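Fontana Sitting Room: notes on the furniture set
Version 3, February 5, 2021 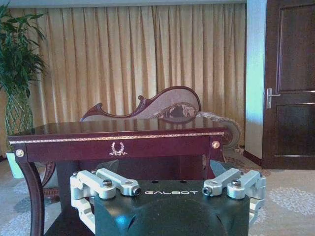

The Fontana set is a small collection of photos and notes about formal sitting room furniture. It was put together at Cokard for people who sort, label or write about furniture and who need more than plain sofas and flat-pack tables. Most of the pieces are in dark wood with carving, inlay or metal trim. The room is in Fukville.

What is covered

The notes deal with the larger pieces of furniture and with the decoration on them. Small loose items such as cups, books and remote controls are left out of the labels even where they show up in a photo. Walls, floors and windows are not labeled either.

Main pieces

Table. Dark reddish-brown wood, glossy lacquered top. A thin gold band runs along the upper edge of the front apron, with a small gold-and-white laurel wreath inlaid at the center. A round gold medallion sits at each front corner. The legs are labeled as part of the table and do not get their own entry.

Chaise longue. Carved dark wooden frame, pinkish-beige upholstery. The scrolled back rises to a tall curved end that carries a patterned floral panel in brown and cream. The rolled arm has a carved wooden edge. Please use "chaise longue" and not "sofa" or "daybed". Version 2 used all of these terms and the counts came out wrong.

Files

photos/ holds the pictures, sorted by room area.
labels/ holds one text file per picture, with the same base name.
terms.txt is the word list.
changes.txt says what was edited between versions.

Label fields

piece: the name from terms.txt
wood: light, medium, dark, or unknown
finish: matte, glossy, painted, or unknown
trim: free text, short
fabric: main color first, then pattern if there is one
visible: full or partial

"Wood" means the color and nothing else. We did not try to work out the species. A lot of dark furniture is stained, and a guess from a photo is not worth much. If you know the species of a piece from some other source, put it in the trim field in brackets.

"Trim" covers bands, medallions, inlay, nailheads and fringe. Carving goes here too when it is on the frame of a seat. Write "gold" for the color of a part. Do not write "brass" or "gilt" unless there is a maker's record for the piece.

Glossy tops

Lacquered tops pick up reflections from the room. Do not label a reflected chair or lamp as a piece. If the reflection makes the table color hard to judge, go by the apron or the legs.

Overlapping pieces

The furniture stands fairly close together, and a table will often hide part of the seat behind it. Label both and mark the one behind as partial. A single leg is enough to label a piece if you can tell which piece it belongs to. If you can't, leave it out.

Known problems

The word list is weak on seat backs. "Scrolled", "rolled" and "curved" overlap, and different people used them in different ways.
Fabric colors shift with the light. Pinkish beige has been entered as pink, beige and tan. These have not been merged.
About 45 label files still have an empty finish field.
There are no measurements. Sizes were left out on purpose and we do not plan to add them.

Related sets

The Brirkumard set covers dining furniture and uses the same label fields. Its word list is longer, and two terms differ: "apron" is called "rail" there, and "medallion" is called "boss". Change these before you combine the two sets.

Corrections

Send changes as a plain text file with the picture's base name on the first line and the corrected fields under it. Leave out fields that stay the same. New terms should be added to terms.txt in the same update.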